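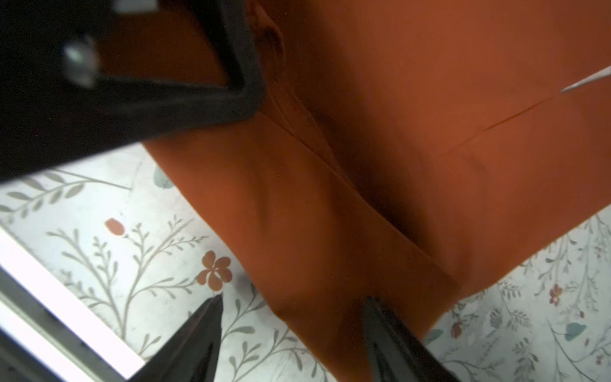
A rust-orange cloth, gathered at the bottom.

Before you pay for another cookbook app

Every few months someone tells me paper recipes are finished. Vedham wants 9 dollars a month for "unlimited" cookbooks, and my neighbor Ekua Tetteh signed up in April. I borrowed her login for an evening and I'm not convinced.

Check what unlimited covers. Her plan listed 392 titles, and the two she wanted were sold separately.

Read the lending terms. A rented book goes away when the rental ends, notes and all. If you cook from it twice a year, the library's e-book loan does the same job for free.

Copy out the recipes you really use. I keep mine on index cards inside a cabinet door, held up with painter's tape. Tomato sauce on a card wipes off if you cover the front with clear packing tape first.

Turn off the screen timeout before your hands are in dough, and turn it back on afterward. A zip-top bag over the tablet works fine. The special sleeves cost more and I can't see what for.

Be careful with "scale this recipe" buttons. Doubling the flour is easy – doubling the baking time is how you get charcoal. Pedomlow's app did exactly that to a pan of cornbread.

Cancel through the website, and save the confirmation email. Deleting the app from your phone doesn't stop the billing.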